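Caring for Table Linens at Home

The Tindura Household Advice Service receives more questions about tablecloths than about any other item in the home. The following guidance applies to washable cloths in everyday use.

Treat spills promptly. Blot with a clean white towel and work from the outer edge of the mark toward the center. Rubbing drives the stain deeper and roughens the surface of the cloth.

Grease should be covered with cornstarch and left for 4 hours – overnight is better for heavier marks – then brushed off before washing. Tea and fruit juice respond well to cool water and a small amount of white vinegar.

Wash colored cloths separately the first time. Check the care label for the maximum temperature, and do not overload the drum. Cloths should be hung to dry by the long side and ironed on the reverse while still slightly damp.

Candle wax must be allowed to harden before it is lifted with a dull knife. Any color left behind can be treated as a grease mark.

For storage, roll cloths around a cardboard tube instead of folding them. Leaflet 106 covers lace and heirloom pieces.

Green cloths with a white grid

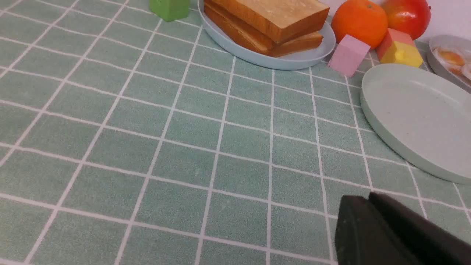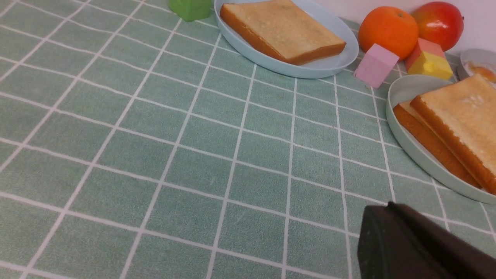
Wudum, June

Prepared by Lizeth Tamayo, Household Advice Service. Printed copies of this page may be requested by quoting reference 3011.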